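Cleaning lava rock and beach pebbles at home

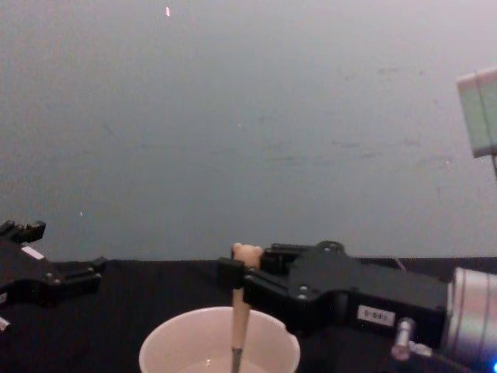 Scoria picked up on a volcanic beach holds salt and grit in its holes, so it needs a long soak. Leave it in 3 litres of tap water overnight and change the water on Monday evening if it has gone cloudy. Small pieces fit in a white cup of clear water, with a wooden stick to push out the sand — metal skewers scratch.

Basalt pebbles only want a scrub. Dry everything on newspaper and label it by place: the Rusley stones look just like the Trurcombe ones.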